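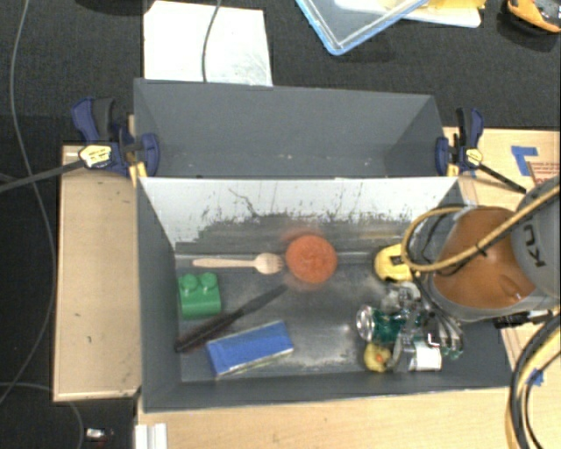

Notebook, picture book workshop, June
Friday, 9:40

Working title still Rosser Goes Under the Bridge. Dummy 3 on the bench. Notes from the read-through with Ieuan Phillips are merged with mine below.

Format. 32 pages, self-ended, so the story gets 12 spreads and a single closing page once title and copyright are taken out. Dummy 2 had the copyright text on the last page, which cost us the quiet ending. Moved to the front, under the dedication. Keep it there.

Text length. Dummy 2 was well over what the spreads would carry. Current count is 625 words including the refrain. The refrain accounts for a fair share of that and should not be trimmed. Cuts came from spreads 4, 7 and 8, mostly stage directions the art already covers ("Rosser looked left, Rosser looked right"). Spread 7 now has one sentence. Ieuan wants it back to two. Left open.

Counting structure. Ten boats leave the harbor, one turns off per spread, Rosser is the last. Problem found on reading aloud: the count goes wrong at spread 6. Moko turns off at the lighthouse on 5 and is named again on 6 as one of the boats passing the lock. Either Moko turns off later or the lock line changes. Changed the lock line. Checked the numbers forward and backward through to the end, and they now agree with the text. The art roughs for 6 still show the old number of boats. Redraw needed.

Ordinal words. "Fifth" and "sixth" are hard to hear apart when read at speed to a group. Tried putting the boat's name before the ordinal: "Grasel, the fifth boat, went to see the seals." Better. Apply to every spread, even where there is no confusion, so the pattern holds.

Names. Grasel, Moko and Rosser all read cleanly on first sight. Tallatier does not. Three readers gave it three different stresses. Options:
a) rename
b) add a rhyme that fixes the stress (Tallatier / pier)
c) leave it and let the adult decide
Going with b for now. The pier is already in the background of spread 9, so no new location. If the rhyme pulls attention off the turn, go back to a.

Page turns. Marked each one on the dummy as pull or rest. A pull ends on an unfinished line, a rest ends on a period. Sequence is now pull, pull, rest, repeated, until spread 10, where there are two rests in a row. That is deliberate. The dark spread has to sit. Ieuan read it with a pause and it held. I read it without and it felt short. Might need a note to the designer to drop the text low on the right-hand page so the eye gets there late.

Gutter. Rosser's funnel falls in the fold on 3 and 11. Shift left on 3, flip the composition on 11. Flipping 11 means the boat travels right to left for the first time, which works with the text (going home) but needs checking against 12 so it doesn't reverse twice.

Type. Set test lines at 18 and 22 point. The 22 is easier at arm's length but breaks the refrain over two lines on the narrow spreads. Staying with 18 until there is a printed proof. Single-story "a" confirmed. No italics for boat names, and no capitals for the foghorn. The foghorn gets its own line.

Refrain, current wording:
Out with the tide and under the bridge,
one boat less and the water wide.
"Less" should be "fewer" if we are strict. Reads badly. Keeping "less". Expect a query from the copy editor.

Ending. Tried it with and without the other boats coming back. Without is closer to the first draft, but the listeners we want this for are 3 to 5 and the missing boats stay missing. With all ten back, the closing page gets crowded. Compromise: lights only, one per boat, on the far water. No text on that page. Count of lights must be right, children will check it.

To do
Redraw 6
Flip 11, check against 12
Second sentence on 7, yes or no
Tape new text into dummy 3, do not start a dummy 4 yet
Read aloud again from cold, someone who has not seen the roughs

14:15. Redraw of 6 done in pencil. Number of boats matches the text. The lock gates look too heavy next to the hulls, will lighten in ink.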